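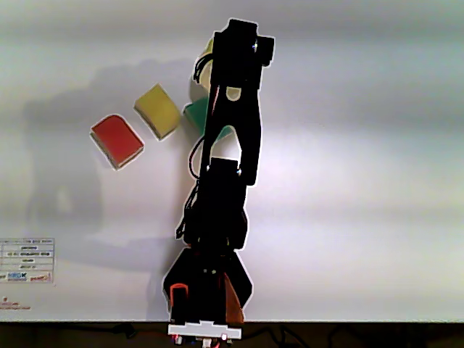 Hastia Classroom Arm Kit
Club and competition set, second edition

Home > Robotics > School and club kits > Arms

Overview

The Hastia is a small articulated arm for secondary school classes, after-school clubs and student teams. It is supplied as a kit of parts, assembled by the students and then used for sorting and placing tasks with foam blocks. The finished arm is black, with a two-finger gripper. Wiring runs along the outside of the links, where it can be inspected and replaced without dismantling a joint.

The kit is intended for groups that have already completed an introductory course in electronics or programming. No soldering is needed. A group of students working after school should allow four or five sessions for assembly and a further two for calibration.

In the box

Link plates, brackets and base parts
Servos, with horns and fixing screws
Gripper assembly
Hamis control board, with status lights
Cable set and reusable ties
Foam blocks in red, yellow and green
Printed build guide and wiring chart
Two hex keys and a small cross-head screwdriver

The power supply is sold separately. See Accessories.

Specification

Reach, base axis to gripper tip: 425 mm
Height, fully upright: 569 mm
Gripper: parallel, two fingers, replaceable pads
Control: Hamis board over USB
Software: Cevis, for Windows and Linux
Programming: block editor or Python
Warranty: 2 years, education customers

Reach is measured with the upper and lower links in line. The usable working area is smaller, and depends on the angle of the wrist. A plan of the working area at table height is printed on the inside back cover of the build guide.

Assembly

The base is built first and must be fixed down before any link is attached. Use the clamp holes or bolt the base to a board. An unfixed base will tip when the arm is extended.

Servos must be centred before the horns are fitted. Connect each one to the Hamis board in turn, run the centring routine in Cevis and fit the horn without moving the shaft. A horn fitted one tooth out will usually show up as a lean in the upright position. It can be corrected in software by a small amount, but refitting is preferred.

Leave a loop of slack in the cables at the wrist and at the elbow. Ties should be closed by hand only. After tying, move each joint slowly through its full travel with the power off and check that no cable is pulled tight or pinched.

Use in class

Cevis includes a set of graded exercises. The first covers single joint moves and the home position. Later exercises add the gripper, stored positions and timed sequences. The block exercises need a plain surface and a fixed starting layout; a template for marking block positions can be printed from the program.

Block sorting by colour requires the camera module, which is an optional part. The module works best against a pale, matt background. Strong side lighting throws a shadow of the arm across the working area and may upset the colour reading, particularly on yellow. Calibrate with the room lights as they will be during the task.

Use in competition

The kit meets the parts rules of the Heinonen Schools Challenge, small arm class. Teams may alter the gripper fingers and the control program. The links and servos must stay as supplied. Entries for the April round close on 30 November 2019. Rules and entry forms are issued by the organiser and are not held by us.

Teams travelling to an event are advised to remove the arm from its board at the base screws and leave the joints assembled. Spare horns should be carried.

Safety

Adult supervision is required whenever the arm is powered. Keep hands, hair and lanyards clear of the elbow. Fit the power switch where it can be reached without leaning over the arm. The servos become warm in long sessions and should be rested if a joint begins to buzz or drift.

Accessories and spares

Bench power supply
Camera module and bracket
Gripper pad set
Servo, single
Servo horn pack
Foam block refill, mixed colours
Mounting board, drilled

Differences from the first edition

The base has been widened and the wrist bracket is stiffer. First edition links will fit the new base, but the new wrist bracket will not fit first edition links. Programs saved in earlier versions of Cevis can be opened, though stored positions must be taught again.

Ordering

Schools and registered clubs may order on account. Please quote the edition number when ordering spares, as horns for the two editions are not the same. The edition is printed on the front cover of the build guide.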